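Still waiting on the robot butler

My sister sent me another article in October saying the home robot is finally here. She sends me one every year. This one had a company called Helleck promising a machine that clears up after a party, and a waiting list you can join for $200. I did not join the waiting list.

My problem is with the word "clears." A kid can clear the top of a cabinet. You tell him once, he grumbles, and the bottle, the snack bag and the squashed can are gone before the next commercial. For a robot those are three separate headaches.

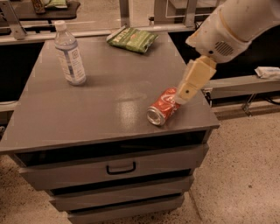
A can that has been dented has no standard shape. A bag is worse, it's mostly air and wrinkles. And somebody still has to decide what's trash and what's a drink I'm coming back for. I have yet to see an ad that deals with that last part.

Hanane Zerouali left a comment on my vacuum post saying I'm too hard on these things, and that the arms at the Lundton plant where she works move 600 boxes a shift. Fine, I believe her. They're all the same box! Send one over to my place on a Sunday-dinner kind of mess and we'll talk.

Meanwhile my vacuum, which cost me $125 used, is stuck under the couch again.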